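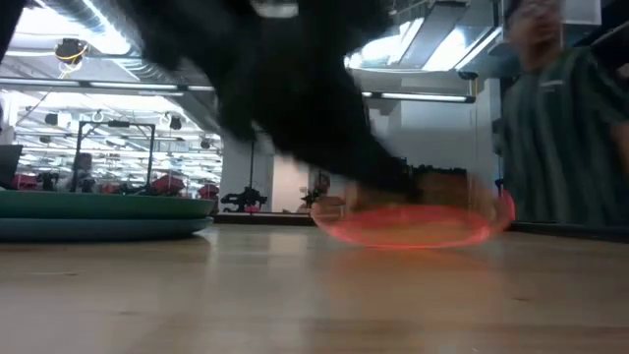
Tisch, die rote Scheibe.

30. Juni 2020, Werkstatt Stindow

Lasurproben weiter. Reihe von April endlich ausgewertet, die Leinölmischung klebt immer noch auf Probe 12, die anderen durch. Probe 12 war die mit doppeltem Sikkativ, also genau verkehrt herum. Azra meint, zu dick aufgetragen, Haut oben zu und drunter bleibts weich. Kann sein. Fingernagel geht jedenfalls rein.

Neu angesetzt: 4 Gläser, Harzanteil steigend, alle aus dem gleichen Kanister (Nanayakkara, angebrochen, Deckel war nicht richtig zu!). Dichte vom Kanister vorher gemessen, 1,003, kommt mir hoch vor für das Zeug. Waage nachprüfen, Aräometer war auch noch schmierig. Wert erstmal in Klammern.

Raumtemperatur 29 Grad, viel zu warm zum Streichen. Trotzdem Eiche und Kiefer je ein Brett, dünn, mit Lappen abgenommen. Kiefer säuft wie immer. Eiche nach dem ersten Gang fleckig am Hirnholz, nochmal mit 180er drüber und morgen wiederholen. Pinsel stehen in Terpentinersatz, bitte nicht wegräumen.
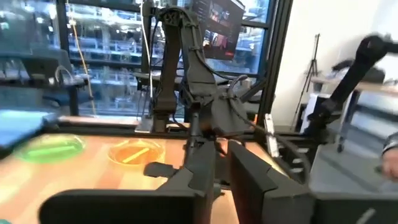
Schalen grün und orange, Stäbchen liegen drin.

Mit Dinesh telefoniert wegen der Pigmente. Das Ocker von Vastbridge ist gröber als das alte, setzt sich nach einer Stunde ab, auch nach langem anreiben. Er schickt eine feinere Mahlung, wann wusste er nicht. Bis dahin mit Umbra weiter, Farbton ist für den Trocknungstest eh egal.

Lichttest: Streifen am Südfenster halb abgedeckt, Karton rutscht, jetzt mit Kreppband. Der Streifen Clomumora hell ist schon deutlich gelber als das Rückstellmuster im Schrank. Nicht schön. Azra will das für den Treppenlauf nehmen, würde ich so nicht machen, höchstens mit UV-Zusatz.

Offen:
Waage kalibrieren
Lappen flach auslegen zum Trocknen, NICHT in den Eimer
Probe 12 abziehen und Schichtdicke messen
Dinesh wegen Rechnug erinnern
neue Gläser mit Deckel, die alten schliesen nicht mehr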